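Gelterow workshop - build night minutes, Wednesday

Started 7:10, six of us plus Korkor Agbenyega on notes (sorry for typos, typing standing up).

1. Last minutes. Fine. Grillura motor order still not in, chase again.

2. Money. 361 in the tin after the Westix invoice. 32 of that goes on cable sleeving and clips. Agreed. No new grippers before August.

3. Two-arm table. Long talk. Left arm lost its zero twice last week, suspect the connector at the base. Gowda board swap didnt help. Plan is reseat everything, rerun homing 8 times, write down every result - on paper, not in the chat. Speed stays at 66 percent untill thats done.

4. Cables. Still too much hanging off the right arm. Needs strain relief and a tie further back. Korkor to do before next session.

5. Enclosure. Black fabric stays up. Someone asked for a gap at the front for reaching in, no decision.
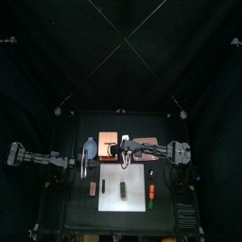
Item 3/4: both arms over the table, black cable loop hanging in front of the wooden box.

6. Test objects. Keep the plate in the center, green block on it. Eraser stays left. Tape outlines would help reset between runs - who has white tape?

7. AOB. Door code changes next week. Bin bags.

Closed 8:25. Next one same time, bring your own screwdrivers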